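Home | Diary | Older entries | About me | Contact

February

The kettle was broken again this morning so I drank water from the tap and called it breakfast. I have lived in Tredgate for 2 years now and I still write the diary in English, although my teacher from the evening course has moved away and will not correct it any more. Please forgive the mistakes. I leave them in, and one day I will read them and see if I became better.

The subject which is filling my head this month is the choir. I did not plan to sing in a choir. In my country I sang only at weddings, and at weddings everybody sings and the bread is more important than the tune. But Alemneh heard me on the stairs and told me that the Loltlow choir is short of low voices, and she wrote the hour on a piece of paper and put it under my door. So I went.

We practise in the hall behind the library, at seven in the evening. The heating is switched off at six. Everyone sings in the coat. There are 3 basses, including me, and we stand at the back near the door where the wind comes in. The piece is long and it is in Latin, and this is a good thing for me, as the English people also do not know what they are singing. For the first time in this town I am not the only one who is looking at the dictionary.

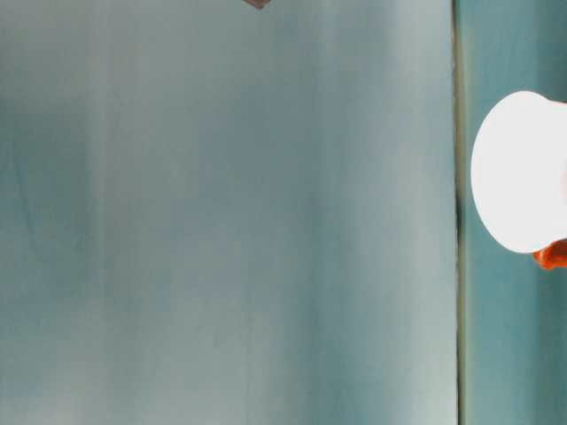
Karim Qaisi told me in the break that I breathe in the wrong places. He said it kindly. According to him a bass must take the breath before he needs it, like a man who buys milk before the snow, and if I wait until the end of the line I will always come late to the next one. I answered that I never buy milk before the snow. He laughed and gave me his pencil, and we marked all the breaths in my score with small ticks.

Afterwards I counted the pages, as I was worried about learning it in time. The score has 81 pages. I can sing well perhaps the first ten. In the middle there is a part where the basses have one note for a very long time while the sopranos go up and down above us, and I thought it would be the boring part, but I like it the most. You stand on your one note and you feel the whole floor is made from you.

I walked home along the canal with the music under my arm. It was nearly ten o'clock and there was ice on the small bridge. I was practising the breathing and a woman with a dog crossed to the other side. I wanted to explain to her, but how do you explain it? I said "choir" quite loudly. I think this made it worse.
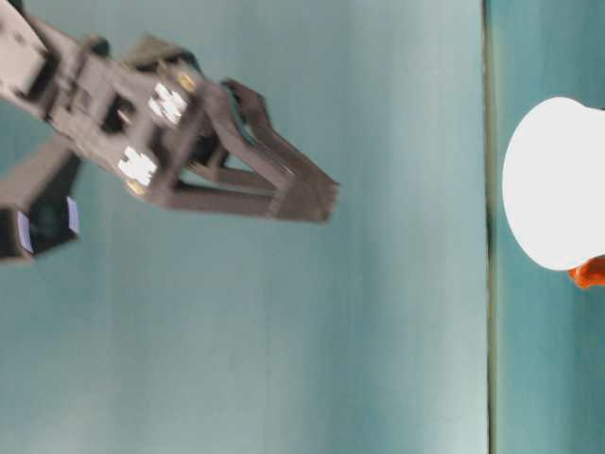
Is it too late to learn to read music when you are past fifty? My neighbour began at sixty-six and she plays the organ at Loltlow church every second week. I asked her for help with the rhythm, and she came up with her reading glasses and a wooden spoon. We beat the table for an hour. The dotted notes are still my enemy. She says that I hurry because I am afraid of them, and when I was a schoolboy my father said the same about my arithmetic, so it must be true.

I telephoned my sister also. She wanted to know if there is a costume. There is no costume, only black trousers and a white shirt, and the shirt I have is now small for me at the neck. A singer needs his neck. I must buy another one before the concert, and I must iron it, and for this I should borrow the iron from Alemneh, who lent it to somebody else already in January and has not seen it again.

The hall can take 194 people if they bring the chairs from the library. I asked how many came last year and the conductor only smiled and looked for her gloves.

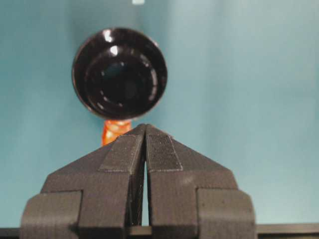 Black and orange against the blue.

Tomorrow I will learn from page 11 to page 16, slowly, with the spoon. I have put the score beside the bed. The words at the top of page 12 mean "make me to hear joy", I looked it up, and I said it several times in Latin before I switched off the lamp. My pronunciation of Latin is maybe better than my pronunciation of "Thursday's weather", which is a thing they made us repeat in the evening course until the whole room was spitting.

Shares: 3 | Comments: 3

Stitanik
I sang second bass for years and never learned the dotted notes properly. Stand next to someone who knows them and open your mouth a tiny bit after he does.

Alemneh
The iron has come back! It is on your mat. Please empty the water out when you finish.

Karim Qaisi
Keep the pencil. Page 14 has a mistake in the bass line, it should be a G in the last bar, so don't learn it wrong like I did.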